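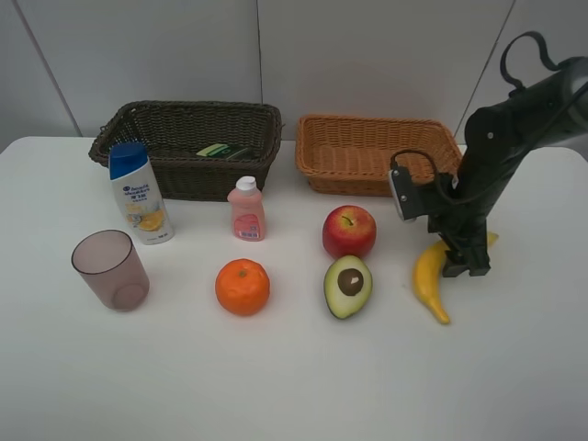
The first thing she told me was that she used to own 291 bottles. I laughed, and she didn't. "I wrote them all down," she said. "Shampoo, conditioner, hand cream, the little ones you bring home from hotels. Then I had to go lie down."

She runs the bathroom and laundry side of Natico, a home organizing outfit that's been going since last May, and I'd asked her to talk me through the thing she gets the most mail about: baskets. Why two? Why not one big one, or a nice drawer with dividers? (I have the drawer with dividers. It's a disaster.)

"Two colors," she said. "Dark is what you use every day, light is what's waiting its turn. You don't need labels. My whole family got it in one morning, and my family can't agree on where the scissors live."

So shampoo goes in the dark one? "Shampoo goes in the dark one. The cup you rinse with stays out, because it needs air. Anything flat, like a sponge or a packet, goes in first so it doesn't end up crushed under a full bottle."

I wanted to know about the weave, because my old wicker basket snagged every towel I owned. She got very animated here! "Run your hand along the inside before you buy. Along the rim, too. If it catches your skin it'll catch everything else." 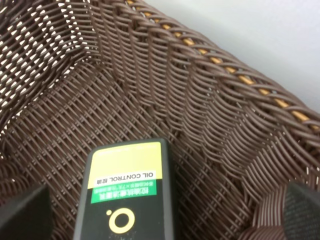
She also likes a weave with gaps in it, for the bathroom anyway. "Bottles drip. You want the drips to go somewhere. I had a solid plastic bin from Godetti once and there was a puddle in it that I think had its own weather." She wipes hers down with a damp cloth and stands them upside down overnight, and that's the whole cleaning routine.

Tall bottles go at the back, she said, and short ones in front. Tubes can lie down if the cap is good. I asked what happens when the dark basket fills up.

"Then you stop buying shampoo!"

She admits she doesn't always follow this herself. There was a sale at Unnithan in the spring and she came home with more conditioner than she'd like me to print. It's all in the hall closet, in a third basket, which she asked me not to count.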